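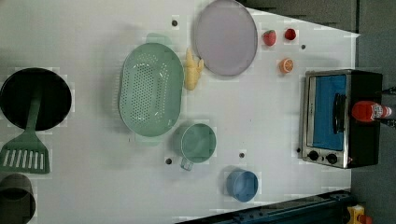 The kitchen table from above, Sunday morning. Oven on the right, colander in the middle.

Diary from the collection room
By Hok-lam Tu
Sunday, December

Print this page | E-mail this page

I came at half past eight and the heating was not on yet. On Sundays the building in Badotden saves energy and one must press a button in the corridor to get two hours of warm air. I pressed it, then I made tea, then I started the computers. The order matters to me in December. With cold fingers I drive the leader arm badly, and what I do badly is also saved on the disk and somebody will train on it.

The plan for the day was 55 episodes on the kitchen table. I write the result already now so I don't have to be mysterious with my own diary: I got 47 that I would keep. I am not very sorry about it.

First I set out the table. We have a rule from Wikström, who planned the whole kitchen part, that the person who sets the objects must not think too much. If I think, I put the plate where plates go and the fruit together like in a shop, and the system learns my taste. So I try to put things down as if somebody called me to the phone. I looked at the top camera when I was finished and I saw that I had failed a little bit, because the strawberry and the small red fruit and the orange slice were together near the upper edge like a family. But the spatula was lying across the pan with its head down on the table, and this I liked. It is a difficult position. The arm should take it by the handle, and the handle goes up over the pan, so if the fingers go too low they push into the pan and everything turns.

I left it like this and began.

The first instruction was "put the strawberry on the plate". It is the instruction I give to every new operator, and I give it also to myself in the morning, like a person who plays scales. The plate is big, so you cannot miss it much. I did it with the strawberry, then I put it back in another place, and so on. By the fifth time my hands were warm enough and I stopped thinking about my wrist.

Then the colander. "Put the orange slice in the colander." In the top camera it is a nice easy target, large and oval. From the side it has a wall, and I must lift higher than I feel is necessary. When I began this job I always lifted too low and touched the rim, and then I corrected quickly and hoped it would not be seen. Wikström watched one of my first days with me and told me the corrections are the good part. A learning system that has only seen perfect lifts does not know what to do after it has touched a rim. I remember I was relieved for one minute, and then she added that I should please not touch the rim on purpose. If you do it on purpose you are already prepared for it, and the correction comes too soon. One can see it in the curves.

So I must make honest mistakes. It is a strange thing to be paid for.

At ten I had the discussion with myself about the yellow object. It was lying beside the upper end of the colander and I needed to write an instruction for it. In the old lists from Rallico, who deliver the toys to us in mixed bags, it has no name, only a bag number. The morning people call it chicken leg. I have always called it ginger. I picked it up and turned it over and I can see both. In my mother's kitchen ginger looks exactly like it, but I admit that a child in Badotden would probably say chicken.

I looked in the records and we have both words, and in one week also "the yellow thing" and "potato". My first feeling was that we need to clean this up and choose one. I wrote a message to Wikström about it, quite a long one. She answered fast for a Sunday: leave it, people at home will also not agree what things are called, only never write a word you don't believe yourself. So today it was ginger in every episode. Tomorrow it can be chicken again with the others.

The same with the small red fruit next to the strawberry. I avoided it. I don't know if it is a cherry or a tomato, and I did not want a second discussion before lunch.

Between ten and twelve I did the cups. We have the green measuring cup and the small blue one, and today they were not far from each other, both on the lower side of the table. The task was to move the green one closer to the oven, or farther away, or beside the blue one. These words like "closer" and "beside" are the ones that take my time. To lift a cup is a matter of seconds. To decide if I have put it beside or only near is something that I could think about until evening. I use a rule that I made for myself: if my sister would say "yes, beside", it is beside. She has never seen the table, but I know her well.

I must write down one bad thing. In the middle of the cup series I found that I always approached from the left. It is comfortable for me, I am standing on this side. I went back in the recordings and it was the same for 11 episodes one after the other. It is not wrong, each of them is fine alone. But together they say "cups are taken from the left", and this is a thing about me and has nothing to do with cups. Before lunch I did a group from the right and from above. They are uglier and slower. In one I stopped in the middle for a long moment because I could not see my own fingers behind the wrist. I kept it.

Lunch was rice from yesterday. I ate it in the corridor where the warm air comes out.

In the afternoon the oven. I think I like the oven the most of all objects, and I am also a bit afraid of it. It is a compact toaster oven with a glass door, and inside you see a bright blue. With the door I am careful. If the arm pulls with a small angle, the whole oven wants to come along, and then the base position is changed for the rest of the day and I have to write it in the notes. I pulled it along twice today. The second time was after I had written in the notes that I would be careful.

The knobs I did not use. They are small and black and round and the finger pads slide on them. Bokulthorpe, where the second table is, has tried the knobs for the whole autumn, and they write to us that most of what they throw away is knobs. Their fingers are older than ours. I am glad it is their task, and I know it will be ours after New Year.

What I did instead was the red bottle. It was lying on the black top of the oven, and the instruction was "take the bottle from the oven and put it on the table". I had written first "take the ketchup", then I deleted it. I don't know that it is ketchup, it could be some other sauce, and if I follow my rule from the ginger I must follow it here also. So, bottle. The arm must go quite far out to reach it, almost to where the carpet begins, and when it is stretched like this it shakes a little. In the viewer it looks like an old man who takes something from a high shelf. I find I am more patient with the arm in these moments than I am with real people in the supermarket.

Once it fell. It rolled over the edge and onto the carpet, and I stopped the recording and marked it as failed. We keep the failed ones too, in another folder. Some day somebody will want to teach the system what "failed" looks like, and then this folder will be more valuable than my nice lifts. Wikström says so, at least. For now it is the folder where I am very well represented.

At three the light from outside was already going. I always forget it in December. The shadows on the white board become different and the afternoon episodes look like another day. When I was new I closed the blind for this reason. Now I leave it open. People cook in the evening also.

I did the last ones on the spatula, which I had been pushing in front of me since the morning. Take the spatula from the pan, lay it on the plate. The first try, I went too low, exactly as I had told myself not to. The pan turned, the spatula turned with it, and I stood there with the gripper holding air. Then I came again from higher up and got it, and laid it across the plate. All in one episode, with the mistake inside. I looked at it again afterwards and I think it is the best one of the day. You can see the moment when I understand what has happened – there is a small stop, and then the arm goes up.

I wonder sometimes if the system will take the small stop also. If it will wait a little before it tries again, the way I do. Somebody in a kitchen will see it and think that the machine is considering. And it will be me on a Sunday, with cold rice in my stomach, being annoyed.

We are over 300 hours for the kitchen now, both tables together. I thought I would feel something when I saw the number, but the upload bar was at the same moment not moving, so I looked mostly at this.

Before I left I did not tidy the table. It is also a rule, the next person should begin from the mess of the one before. It is the rule that costs me the most. I only picked up the bottle from the carpet, where it had fallen again, and laid it back on the oven.

Tomorrow the cloth arrives, they say. Folding. I have looked at videos of folding and I don't look forward to it.

Comments (4)

marisol_k
The cups from the left! I do this too, only on our table it is from the right. Do you have some way to see it before you have done a whole row of them?

Hok-lam Tu
Not a good way. I put a paper note on the monitor now with "other side" on it. It works until I stop seeing the note.

benchtop
I vote ginger.

P. from Bokulthorpe
Our fingers are not that old. We got new pads in spring. But you are right about the knobs, and I wish you much joy with them.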